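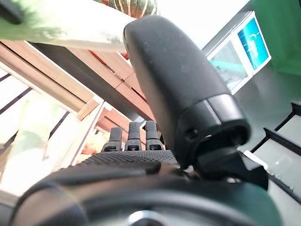
How do your eyes work?

Quick one today. Look at something near. Now look out of the window. Your eyes just changed shape inside! Well, a bit of them did.

Light goes in through the black dot in the middle. That dot is the pupil – it's a hole. Big in the dark, tiny in bright sun. Try it with a mirror and a lamp.

Behind the hole is the lens. Clear, squashy, smaller than a pea. Little muscles pull it fatter or thinner so things look sharp.

At the very back is the retina. It's a thin layer that catches the light and sends mesages down a nerve to your brain. The picture lands upside down. Your brain sorts it out, dont ask it how, it's just good at it.
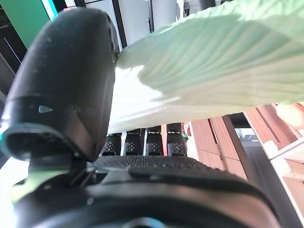 A small teal triangle on black. Which way does it point?

Why do some people need glasses?

Sometimes the eyeball is a bit too long or a bit too short. Then the light doesn't meet in the right place and everything goes fuzzy. Glasses bend the light back. Easy.

What happens at an eye test?

You sit in a big chair. You read letters, or name shapes if you don't know letters yet. Someone shines a light in. Doesn't hurt. Teresa Szulc at the Monden eye clinic lets you pick a sticker after – the frogs go first.

Tell a grown-up if the board at school looks blurry, or your eyes ache when you read.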